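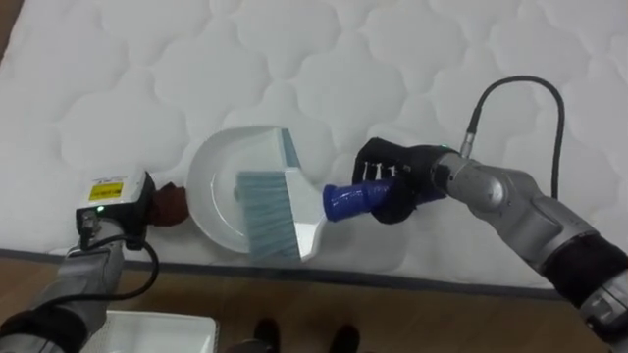

The sweeping task went wrong again at Plellow, so I'm writing it down before I forget the order of things.

The job is simple enough on paper. Left arm at the dustpan, right hand holding the brush by its blue handle, both working over a mattress, and a small brown cloth to be swept up. We had done 19 runs with no trouble. On the next one the right arm froze halfway through a stroke and the hand stayed shut on the brush. No error on the screen for 15 seconds, then two at once, both about lost contact with the wrist.

My first guess was the Zamel controller, which had been updated that morning. I rolled it back and got the same thing after 5 runs. Then I looked at the cable on top of the right wrist. It stands up in a tall loop, and when the arm reaches far enough to the left the loop pulls on the connector. I could bring the fault on by tugging it gently with the motion switched off.

What bothers me more is the grip. With the link gone, the hand holds whatever it has, and the release command doesn't reach it. That's fine with a brush. People stand right beside the mattress during these runs -- close enough to be reached.

For now the stroke is 2 cm shorter and I've asked Pirzada for a right-angled connector. The Tovdale runs are on hold until it's fitted, probably January.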